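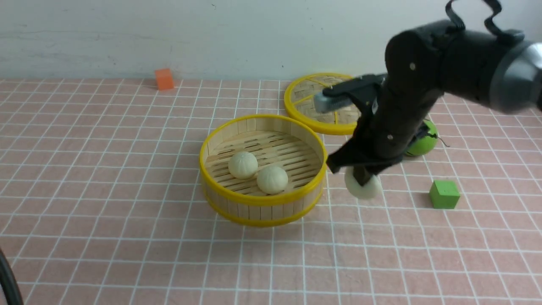

October
By M. Henríquez

The bamboo steamer has not changed much because there is little in it to change. It has a round wall, a slatted floor that lets the steam up and a lid that lets a little of it out again. It costs less than most saucepans, weighs next to nothing and will cook dinner for one or, with a second tier on top, for four.

In Skeltport the place to buy one is Vemari, a kitchen shop on the hill above the harbour. The shop sold 329 steamers last year and had sold 565 this year by the end of September. The staff put part of the rise down to frozen buns, now stocked by both of the town's supermarkets, and part to a run of evening cookery classes held in the room upstairs. People come down from the class, buy a steamer and a packet of paper liners, and go home.

Many of them come back with the same complaint. The buns have stuck, or sunk, or come out with a wet patch on top. None of this means that the steamer is faulty, and most of it can be put right without buying anything else.

Sticking is the easiest to deal with. A bun placed straight on bare slats will often leave some of itself behind when it is lifted. A square of baking parchment under each one solves this. So does a cabbage leaf, and the leaf can be eaten afterwards. Large rounds of paper that cover the whole floor should have holes in them. If they are solid, the steam has to find its way up round the edges and the middle cooks late.

Space matters more than beginners expect. A plain white bun can grow by half as it cooks, and two that start out nearly touching will finish joined. Some cooks like this and pull them apart at the table, where the torn side is soft and good for mopping up sauce. If you want each bun whole, with its pleats showing all the way round, leave a gap two fingers wide. Three to a small basket is plenty.

The wet patch comes from the lid. Metal lids collect water and drop it on whatever is underneath. A woven bamboo lid takes up a good deal of moisture and lets the rest through, and this is the main argument for using the lid that came with the basket. If it has gone missing, a metal lid wrapped in a tea towel will do, with the corners of the towel tied up on top, well clear of the flame.

Sunken buns are usually a matter of heat. Boiling hard for the whole time blows them up quickly and they collapse when the lid comes off. Bring the water to the boil, put the basket over it, then turn down to a steady simmer. When the time is up, switch off the heat and leave the lid on for 2 minutes. Then tip it away from you, so the steam goes towards the wall and your wrist is out of it.

The pan underneath should be slightly narrower than the basket, or else a wok in which the basket sits on the sloping sides. The water should come well short of the slats. Check it halfway through if you are cooking more than one batch, and top up from the kettle, as cold water stops the steam.

A new steamer should be rinsed and then steamed empty for ten minutes before any food goes in. The first use has a smell of cut hay, which fades. After that, washing is simple. Use hot water and a brush, working along the slats and into the gaps, with a small drop of washing-up liquid only if something greasy has dripped. Never leave it to soak and never put it in the dishwasher, where the bindings work loose.

Drying takes longer than people allow. Stand the basket on its edge with the lid beside it, somewhere air can move, and leave both overnight. Cupboards are where steamers go mouldy. The shop suggests a hook or the top of the fridge. Small grey spots can be scrubbed off with vinegar and the basket steamed empty again, but if the mould has gone into the cane, throw it out.

Sizes are a matter of what pans you own. Vemari keeps 6, from one that holds a single dumpling portion to one wide enough for a whole fish. The smaller ones are often taken straight to the table, and a wipe-clean cloth is a sensible thing to have underneath, as the floor of the basket drips for some minutes after it leaves the pan. A plate does the same job.

The Atus bakery, two doors down, sells plain buns from a tray by the till on market mornings. They are already cooked and need only warming through, five minutes over simmering water. Yesterday's are fine. Those from the freezer go in still hard and take about twice as long.

Vemari, Harbour Hill, Skeltport. Upstairs classes start at 7pm and booking is at the counter.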